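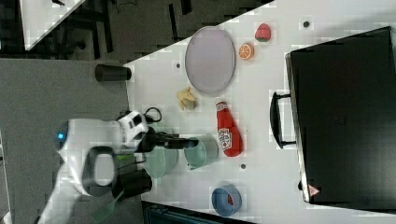

Last changed: April

Leave the Table Alone

Every few weeks someone proposes that we clean up the arm cell at Biltby before the start of a run. By clean up they mean square the objects to the table edge, put down tape marks, and set the plate in the same spot every time. I have argued against this in meetings and lost twice, so I will set out the case in writing.

The cell is a white tabletop, one arm at the edge with a two-fingered gripper, and a set of cheap props: an oval plate, toy fruit, a ketchup bottle, pale green cups. A large black box with a curved handle takes up one side. The task list changes. The props mostly do not.

My position is that setup effort belongs in the arm and its mounting, and very little of it belongs in the layout of the props. We have been spending it the other way around.

Consider the log. Over the last cycle the cell made 1,546 attempts at cup and plate tasks, and 193 were marked as faults. The review that followed blamed the layout. Polyxeni Theodorakopoulos went back through the fault entries and sorted them by what the joint readings showed at the time. Most had a wrist offset that grew through the shift and cleared after a restart. A bottle lying on its side does not produce that pattern. A loose flange or a bad zero does.

Kha Châu then checked the base bolts and found two below torque. They had last been checked at the 831 mark on the cycle counter. The sheet taped to the black cabinet says to check them every 2,000 cycles, a number copied from the old Petersen cell, where the arm was bolted to a steel frame. Ours stands at a table. A table moves, and the interval should be shorter. I would halve it and see what the readings do.

Cable routing is the second item. The cable over the wrist needs a loop large enough that it never goes tight at full reach. If the loop is too small, it pulls on the wrist at the far side of the table and the error looks like poor grasping. If it is too large, it can hang in front of the fingers. The right size is found by driving the arm slowly to each corner of its work area and watching the cable through the whole move. This takes ten minutes. It was skipped after the last gripper swap -- the note in the log reads "cable OK" with no corner check entered.

The third item is the finger pads. They are wiped when someone remembers. They should be wiped at every start and replaced on a schedule, and the date should be written on the pad bag.

Against all this, the argument for a tidy layout is that it makes faults repeatable. I accept part of it. For fault finding, use one cup in one known position and run the same grasp until the error shows. Anton did this on the second cell and it worked well. That is a test procedure, though, and it should be kept on the test sheet. As a rule for daily running it hides drift, as an arm that only visits four spots can be wrong everywhere else for weeks before it shows up in the counts.

There is also a cost in staff time. Resetting props to tape marks takes longer than putting them down within reach, and the time comes out of the start-of-shift checks. Given the choice between a straight row of cups and a torque wrench on the base bolts, I want the wrench.

The changes I am asking for are a bolt check at 1,000 cycles, a corner check after any work on the wrist or gripper, and a line for finger pads on the start sheet. The tape marks can go back in the drawer.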